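Ticket 3963
Subject: Nightly stock export from Drornow stops partway, no error shown
Opened by: Fergal Lenihan
Assigned to: Facundo Arancibia
Site: Hosemcombe
Status: Resolved

Fergal Lenihan, 08:12
The overnight export to the Cáceres warehouse was short again. The file has 2000 rows and then ends. The job log says "completed". Same result on a manual run at 07:50. It ran clean all through November.

Facundo Arancibia, 08:40
Please send the export profile and the last page of the job log. Has anyone changed the page size?

Fergal Lenihan, 09:05
Attached. Page size is 200, as before. No changes on our side apart from the new home goods range, loaded last week.

Facundo Arancibia, 10:22
The log shows ten full pages fetched. Page 11 returns status 200 with an empty body, and the exporter reads an empty body as end of data. That explains the "completed" line.

Ran page 11 by hand with the page size set to 1. All records come back except one, item 134 in the new range. Its description field holds a null character, most likely pasted in from the supplier sheet. The Clakton connector drops the whole page when it meets one.

Fergal Lenihan, 10:48
Found the record. The text looks normal in the edit screen. Can I retype the field, or does the item need to be deleted and loaded again? 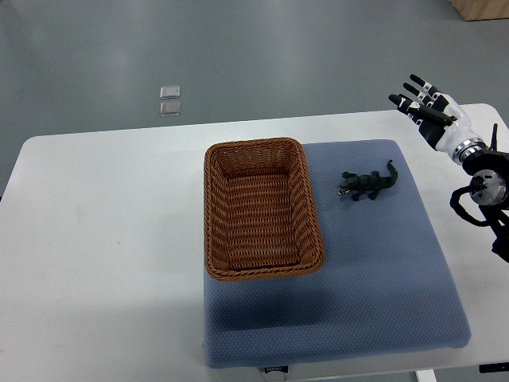 Facundo Arancibia, 11:03
Retype it. Do not copy and paste the old text – the character will come along with it. Save, then rebuild the index for that range only. A full rebuild is not needed and will lock the stock screens.

Fergal Lenihan, 11:31
Done. Manual run finished with all rows present. Cáceres confirms the import.

Facundo Arancibia, 11:45
Added a filter on the description field in the import profile so null characters are stripped at load. The connector fault is logged separately with Clakton – an empty body should raise an error and stop the job. Closing this one. Reopen if the next overnight file is short.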